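Sorting out the hosiery drawer

Of all the questions that came in after the January issue, the largest group was about socks, tights and stockings. Shirts and pants get folded because they have to fit on a shelf. Hosiery gets pushed into whatever drawer will still close. Rasha Srour has run the home column here for 2 years and asked readers to send in what works for them. The answers below come mostly from the Jedby and Utmont groups.

Start by taking everything out and putting it on the bed. A made bed with a flat cover or a summer mat is better than a soft comforter, where thin things sink in and get missed. Do the heavier clothes first. Sweaters, T-shirts and pants can be folded into one stack and moved toward the head of the bed, which leaves the rest of the surface for the small items.

Sheer stockings need the most patience. Take off rings and bracelets, and check your nails before you pick anything up. Hold each stocking by the toe and let it hang, then slide a hand inside and spread your fingers under a lamp or near a window. Runs show up quickly that way. Kavitha Shetty wrote that she had been keeping more than 2 pairs with holes in the heel for years, under the idea that they would do for boots. She threw them out and hasn't missed them.

For folding, readers were split. Seren James lays the legs one on top of the other, folds them in half from toe to waist, then in half again, and rolls toward the waistband. She doesn't tuck the roll into itself, as that stretches the elastic. Pallavi Prajapati skips the roll and folds everything into flat squares, with a strip of card between the dark colors and the light ones. Both methods fit in a shallow drawer. The roll is easier to pull out in the morning.

Long stockings are simpler with two people, one at each end.

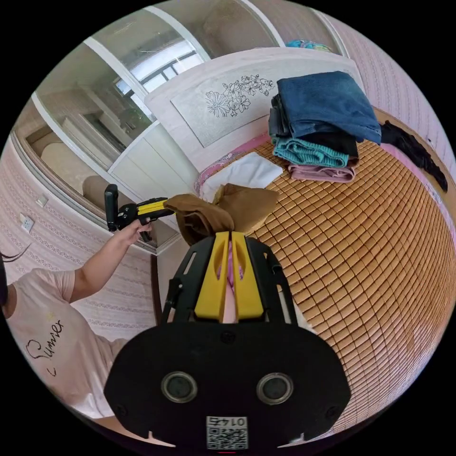

Keep the tension light while you line up the heels, and smooth from the top band down to the toe before making the first fold. If the fabric has bunched up in the wash, shake it out once and leave it flat for a few minutes. Don't iron it.

Fuzzy and knitted things should go in a separate pile from the start. They shed, and black lint on a light stocking is slow to pick off. A zippered mesh bag does the same job in the washing machine - the small size is enough for 2 or 3 pairs.

Once the drawer is filled again, put the thickest pairs at the back until fall and the everyday ones in front. Jadwiga Mazurek does her switch in August, when she is already going through school clothes, and says the whole job takes her less than an hour.

Next issue's question is about spare bedding, and where to keep it in a room with only one wardrobe. Send replies to the home column by the end of the month, with your name and the group you belong to.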